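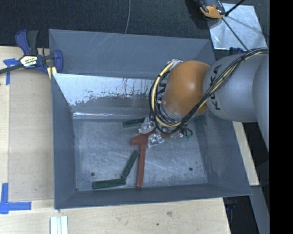
Student Projects / Robotics and Automation

Comparison of two grippers and two cameras for picking blocks from a metal bin

Project report, second semester, Vasetti Technical College

1. Background

Our group had the task to compare two grippers on the same robot arm. The college laboratory has one KUKA arm, and until this year it was used mostly with a vacuum tool. Vacuum is good for flat boxes, but for our blocks it loses grip often. We wanted to know if a simple gripper with two fingers can replace it, and how much the choice of camera changes the result.

The work started in November and took one semester. We are three students, and none of us had programmed an arm before.

2. The cell

The blocks are red or dark green and they lie in a large grey metal bin with sloping sides. The sides are useful because a block that falls from the gripper slides back to the floor of the bin. They are also a problem: the arm must come in from one side, and near the far corner on that side the planner has little freedom.

The bin is held by a bar clamp on its edge. In the first week we did not use a clamp and the bin moved a few millimetres each time the fingers touched the wall. After this we also put blue tape on the wooden surface beside the bin, so that we can see quickly if something has moved.

The cables for the tool go along the outside of the arm in one thick bundle. We made the loop near the orange joint cover larger two times. With the first loop the wrist could not turn fully and the controller stopped with a torque error.

3. Grippers

Gripper A is the Vorkton parallel gripper with hard flat fingers. Gripper B uses the same body, but we covered the fingers with a thin silver foil over a soft layer. The foil becomes crinkled after a short time. We thought this would make the grip worse, but we could not measure any difference between a new cover and a used one.

4. Cameras

Camera 1 was the Illura depth camera, fixed above the workspace. Camera 2 was an ordinary colour camera in the same place, with a height value that we entered by hand. The shiny strip below the far wall of the bin gave wrong depth points with the Illura. Sometimes the program believed there was a block on the wall. We solved this with a mask, and the mask must be drawn again if the bin is moved.

5. Test method

We made 600 grasp attempts in total, divided equally between the four combinations of gripper and camera. Before each run we threw the blocks in by hand and did not arrange them. An attempt was good if the block was lifted and held until the arm reached the drop position. The time limit for one attempt was 60 seconds.

6. Results

From all attempts, 403 were good. Gripper B was better than gripper A with both cameras, and the difference was largest for blocks that touched each other. Hard fingers often pushed the second block away, and then the first block turned before the fingers closed.

The most difficult case was two long blocks that meet like a T. The fingers have to go down on both sides of one block, but the other block takes the place where one finger should land. Here the depth camera helped only a little — the missing part was a better choice of grasp angle.

The arm stopped by itself 7 times. Most of these stops were contacts with the bin wall.

7. Controller software

We first wrote the motion part in the Abugri toolkit, because there was a ready example for it. The example expects a flat table, so we had to add the bin walls as obstacles. In the first version we entered the right wall as vertical, and the planner refused many positions which were in fact free. When we corrected the slope, planning became faster too.

8. What we would change

The finger tips are too wide for narrow gaps. We would make them thinner at the end and keep the soft layer. The mask for the camera should be calculated from the corners of the bin, so that it is not drawn by hand. We also did not test blocks of other sizes, and our results should not be used for them.

The drawings of the fingers and the log files are in the project folder of the laboratory.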